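Rulus sink and worktop cleaner: three weeks of wiping

I don't trust a cleaning product that comes with a leaflet. The Rulus spray, made by Mellomlow, comes with one that folds out to the size of a road map, and most of it is about how little scrubbing I would be doing from now on. I bought a bottle at full price from Pistero and have used it on everything in the kitchen for three weeks.

The claim on the front is "up to 20 days of protection" for stone, tile and enamel. Protection from what is never spelled out. The small print says results depend on use, so a kitchen where people cook may not count.
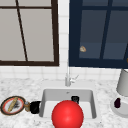 White sink, veined marble and small square tiles: the sort of surfaces the spray is sold for.

Stone first. You spray, wait 16 minutes and wipe with a damp cloth. That wait is far too long for something you're meant to do after supper, and I forgot about it twice and came back to a sticky film that took longer to shift than the tea ring had. When I did keep to the time, the ring went. It also goes with washing-up liquid and warm water, which I tried on the other half of the same ring.

Grout was worse. The leaflet shows a line going from brown to white in one pass. Mine went from brown to slightly less brown after four, and I had to use an old toothbrush, so the bit about no scrubbing can be crossed out.
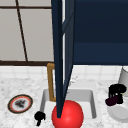 P. Economou
Household reviews editor

The smell deserves a paragraph. It's called Linen 707 and it is very strong, somewhere between a hotel corridor and a new shower curtain. It hung about until the next morning with the window open. Mellomlow sells an unscented version, but Pistero didn't have it and charges more for it when they do.

The trigger is decent, I'll give them that. It doesn't drip down your wrist and it locks properly. The bottle is too tall for the cupboard under my sink and has to lie on its side, where it leaked a little. 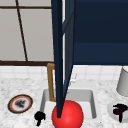 Can you use it on a sink you wash vegetables in?
Only if you rinse it well afterwards, and the label asks for two rinses with clean water.

As for the protection, I treated the left side of my sink and left the right side alone. By the end of the first week I couldn't tell them apart, and neither could anyone else in the house.

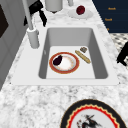 I carried on with the test to the end anyway, treating the left side again each time the leaflet said to. Limescale round the tap came back at the same speed on both sides. The finish did feel smoother for a day or so after each go, but I'd want more than that for the money.

Two stars. The spare refill is going back to the shop, and I've kept the bottle for the trigger.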